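Thursday, late

Trial day nine of the Clulorer kit, and I have started talking to it, which I blame on the brochure. The brochure calls the arms "your new colleagues." My old colleagues at least went home at five.

Imre Dobos from Hegyi rang this morning to ask how we were getting on. I said the left arm was a pleasure and the right arm was a teenager. He wrote that down, I could hear the keys. Then he told me the Melura license is extra after the first 30 days, per arm, and that most customers are happy to pay it. I asked if I could pay for the left one only. He laughed for longer than I liked.

Setup was supposed to take 40 minutes. It took me until lunch, and half of that was cables. The manual has 60 pages and the one on cable routing is a drawing with an arrow on it. I routed them the way I thought the arrow meant and everything moves, so I'm leaving it.

Still no sale, as far as I'm concerned. Hesness do a cheaper kit, one arm, no smiling salesman. But the Clulorer is easy to teach, I'll give it that - you run the motion, save it, play it back, fuss over it, play it back again. I spent the afternoon on wrapped candy and a plastic cup.
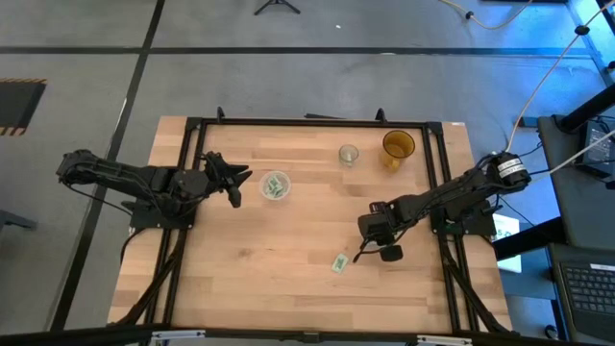
My notes for the afternoon say 11 runs, then a doodle of a snail. I want to see the same job done tomorrow from a cold start, with me drinking coffee and touching nothing. If it can manage that I'll ask Imre for a proper quote, including the license, and try to sound bored while he reads it out.

Ate four of the candies. Mint. Must buy more before the morning, and remember to get the receipt this time.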